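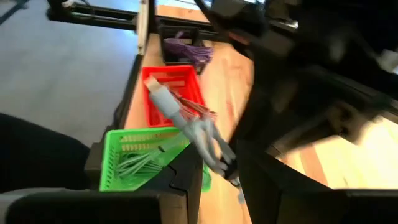 Clasificar cables por color con dos brazos – guía rápida

Antes de nada: Zania instalado y los dos brazos con su calibración al día. Si no, para aquí y vuelve luego.

1. Cestas. Una por color, y cada una con su id en cestas.yaml. El planificador de Skanitz lee el borde superior, no el fondo. Rejilla = mucho ruido en la profundidad, así que filtro de mediana con ventana de 9 y listo.

2. Segmentación. Umbral en HSV, nada de redes. El rojo cae a los dos lados del cero, hay que unir dos rangos (yo perdí una tarde con esto). Área mínima del blob: 1602 píxeles. Por debajo son puntas sueltas.

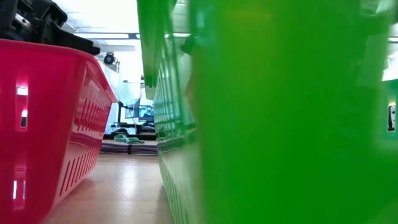 Ojo con los reflejos del plástico – salen como agujeros en la máscara. Cierre morfológico, ocho iteraciones, y despues recalcular el contorno.

3. Agarre. Coger el mazo por la parte estrecha, nunca por los bucles. Fuerza en 189, unidades internas del driver. Más y aplasta, menos y resbala. 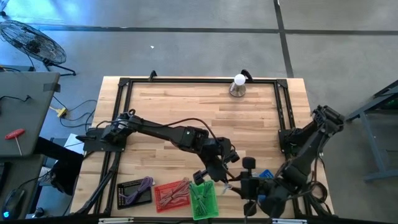

4. Turnos entre brazos. Zona central con bloqueo: un brazo entra, el otro espera. El mutex va en coordinador.py, NO en el nodo de control. Begoña Aguirre lo tenía al revés en su rama y se bloqueban los dos.

5. Lanzar:

zania run clasificar --brazos 2 --config cestas.yaml

Si da timeout al planificar, subir la altura de paso sobre los bordes y repetir. Lo de la cámara de muñeca, con el desenfoque al mover, en otra página.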